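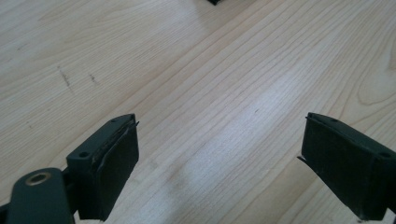 Haushaltsroboter: Wernovar verschiebt den Verkaufsstart erneut

Samstag, 28. Dezember 2019

Der Marktstart des Haushaltsroboters Remino lässt weiter auf sich warten. Der Hersteller Wernovar teilte kurz vor den Feiertagen mit, das Gerät werde frühestens im übernächsten Jahr an Privatkunden ausgeliefert. Ursprünglich sollte es in diesem Dezember so weit sein. Vorbestellungen bleiben nach Angaben der Firma gültig, eine Anzahlung kann auf Antrag zurückgefordert werden.

Remino soll Geschirr abräumen, Wäsche zusammenlegen und Arbeitsflächen wischen. So steht es jedenfalls im Prospekt. Bei einer Vorführung am Firmensitz in Hatedstead bekamen Fachbesucher Anfang des Monats einen bescheideneren Ausschnitt zu sehen. Von 17 Gegenständen, die das Gerät von einem Tisch in eine Kiste räumen sollte, landeten vier nicht dort, wo sie hingehörten. Für ein Geschirrtuch brauchte der Roboter 27 Minuten, und ordentlich gefaltet war es danach nur mit viel gutem Willen. Wernovar spricht von einem »Zwischenstand auf hohem Niveau«.

Die Schwierigkeiten liegen dort, wo sie in dieser Branche seit Jahren liegen: bei den Händen. Eine Kamera erkennt eine Tasse inzwischen recht zuverlässig. Sie so zu fassen, dass sie weder rutscht noch kippt, ist eine andere Aufgabe, und bei weichen Dingen wie Stoff oder dünnen Plastiktüten wird es noch einmal heikler. Zwei Finger mit Gummibelag kommen mit vielem zurecht, mit einem nassen Löffel aber schon nicht mehr immer. Auch der Belag selbst leidet. Löst sich am Rand ein Streifen, hängt er im ungünstigen Fall genau zwischen Finger und Gegenstand. Wie oft die Polster im Alltag gewechselt werden müssten und was das kostet, wollte der Hersteller auf Nachfrage nicht sagen.

Etwas weiter ist man im Handel, wenn auch nicht viel. Die Warenhauskette Barbier lässt in drei Filialen Maschinen beim Einräumen der Regale helfen. Kartons gleicher Größe funktionieren, heißt es dort. Alles andere sortiert weiterhin das Personal, nachts und von Hand. Eine Ausweitung des Versuchs ist vorerst nicht geplant – offiziell will man die Ergebnisse erst auswerten.

Wernovar verweist auf das Lernverfahren. Menschen machen die Handgriffe mit einem von Hand geführten Greifer vor, die Aufnahmen dienen der Maschine als Vorlage. Das mag der richtige Weg sein. Aus vielen vorgemachten Handgriffen folgt allerdings noch kein Gerät, das sich in einer fremden Küche zurechtfindet, und belastbare Zahlen aus echten Wohnungen hat die Firma bisher nicht vorgelegt. Sie sollen im Frühjahr kommen. Angekündigt waren sie schon einmal, für den Herbst.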